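How to pack a snack bag that survives the journey

Every December I pack a bag of snacks for the long drive to my sister's, and for years it arrived as a bag of crumbs with opinions. What follows is the method I've settled on. It takes about 20 minutes, or 4 if you skip all the parts that matter.

Start with the bag. A tall paper-type carrier with a flat bottom is ideal, as it will stand up by itself while you load it. Mostly. Fold the rim outwards once if it keeps flopping shut. An old bag is fine, stains and all, provided they are on nodding terms with food.

Put it on the floor. I know the worktop is nearer your hands, but a tall bag on a worktop means packing at shoulder height by touch, and that is how I once took a jar of Clistari gherkins to Wales without a lid.

Now get everything out of the cupboard and lay it beside the bag. Do this before anything goes in. You will discover that you own two of the same thing and none of the thing you promised the children.

Heavy and solid goes first: tins, bottles, the Wyss fruit cake that nobody asked for. Stand them upright against the sides and leave a gap down the middle.

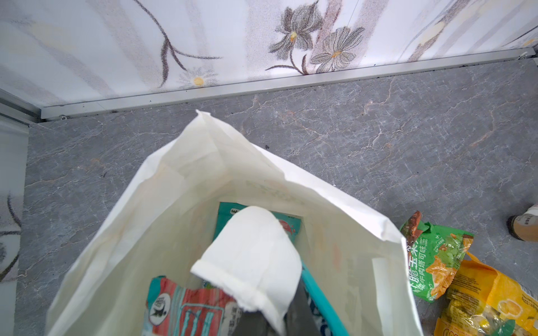

Next comes the roll. A roll of kitchen paper is the best packing material going, and you'll want it anyway by the second service station. Slide it in at a slant so there's room either side, and tuck the flatter packets around it.

Crisps last. A full-size bag of crisps is mainly air, and it makes a decent cushion until somebody leans on it. If it won't fit without a shove, leave it out and carry it separately. My neighbour Eluned Owen pricks hers with a pin to let the air out, then wonders why they're soft by Shrewsbury.

Anything over 150 grams that is made of chocolate should go near the side, away from the car heater.

Lift with one hand underneath. The handles are decorative.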